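Feston House Student Housing Program
Progress report to the Estex Fund
21 September 2022
Reading time: 4 minutes

Prepared by Solange Perrin, program manager

Where we stand

The grant from Estex covers furniture, minor repairs and the study support program at Feston House. All 58 rooms are now open. Two rooms on the third floor opened later than planned while the plumber waited for a replacement shower valve, and the students assigned to them stayed in the guest rooms on the ground floor until then. We did not charge them for that period.

The main change since our last report is the move to loft beds. The old rooms had a standard bed along one wall and a desk that blocked part of the closet. With the desk under the bed, the closet door opens all the way and there is space for a chair and a drying rack. Jae-hoon Won managed the installation and kept the room-by-room log, which we can send on request.

Furniture

The beds came from Didisis in two deliveries. The first was complete. The second was short on ladder bolts, and the supplier sent the missing hardware after we sent them a copy of the packing list. Our crew put the beds together in the hallway at first, found that the frames would not turn through the doors, and moved the work into the rooms.

Residents have raised two problems with the beds. The first is noise: some of the frames creak when a person climbs the ladder. Tightening the joints fixed most of these, and the rest have felt washers on order. The second is light. The area under the bed is darker than we expected, even in the afternoon, and the ceiling fixture does not help much. We would like to add a clip lamp to each desk and have moved $600 from the paint line to cover the first group of rooms.

Four of the old desks were kept for the reading room. The rest went to a secondary school across town, which picked them up with its own truck.

Study support

Myung-ja Son runs the evening tutoring sessions in the reading room. Math and writing are the busiest subjects. Chemistry has been slow, mainly because the session overlaps with a lab section at the college, and it will move to a later hour. Attendance drops in the week after exams and then picks up again, the same pattern as last year.

Bok-nam Myung joined as a part-time adviser and meets with first-year residents one on one. Her notes point to money more than coursework — several students did not know they could ask the college to split a fee into smaller payments. She has written a one-page sheet on this and it is posted by the mailboxes.

The laptop loan shelf is working, but returns are late. We have shortened the loan period and now send a reminder the day before.

Budget

Spending is within the approved total. Furniture came in under the estimate and repairs came in over it, mostly because of the plumbing work. Delivery charges were $600, which we had not listed as a separate item in the proposal. We ask that Estex confirm this can be charged to the furniture line. Receipts are in the attached folder, sorted by vendor.

Rooms in use

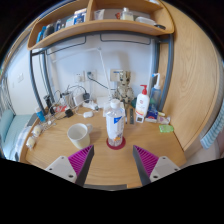
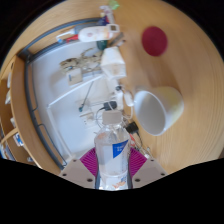

Next steps

The hallway repainting is postponed until the winter break, when most residents are away. Dong-geon Sung has asked for quotes from two painters and has one back so far. Window locks on the first floor will be checked before the heating comes on.

We still need a decision on the laundry room. The washers are old and one of them leaks. Repair is cheaper this year, but the Yoo service office has told us that parts for this model are getting hard to find — we would prefer to replace the leaking one now and keep the others going. A quote for both options is in the folder.

The resident survey goes out after midterms. It will ask about the beds, desk lighting, quiet hours and tutoring times. We will include the results in the December report, along with the final figures for the lamps.

Related reports
Feston House: Room Opening Plan
Tutoring and Advising: First-Year Summary
Laptop Loan Shelf: Rules and Loan Periods
Repair Log, Floors One to Three

Contact: Feston House program office | Copyright 2022 Feston House | Back to top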